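Two grippers, one bag: a talk with Joanne Gosling

August 20, 2025

Joanne Gosling has spent most of the summer with her knees on hotel carpet, and she laughs when I bring it up. "You get to know a room very well from down there," she says, pouring us both more coffee. Her job at Prusasham is comparing grippers for housekeeping work, and the task she keeps coming back to is the bag in a bedside wastebasket.

"People ask me about making beds, and sure, we'll get to beds! But a thin plastic liner is so much harder than it looks. It slides, it folds, it clings to itself, and the camera has a terrible time telling where it ends."

She has settled on 2 finger sets for now, and she has run each of them through 285 tries at getting hold of the rim.

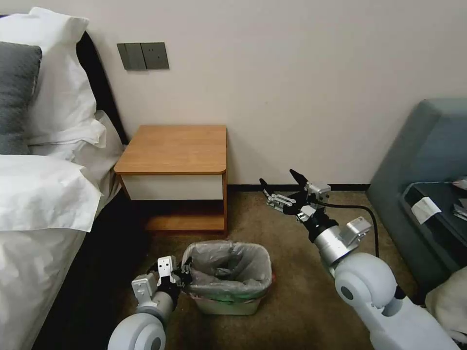
Edeltraud Gruber sees it differently, and told me over the phone that she would have changed the camera long before touching the fingers, as a better view of the rim would rescue even a mediocre gripper. Joanne grins when I pass this along (the two of them have clearly been around this block before).

"She may well be right about the view," she says. "But I want fingers that forgive me when the view is bad, because in a real room it's going to be bad."

The next set comes from Engelbrecht in November, with softer tips, and she plans 100 tries before she lets herself have an opinion. Until then she is rewriting the closing speed in the controller, which she thinks is still too quick for plastic.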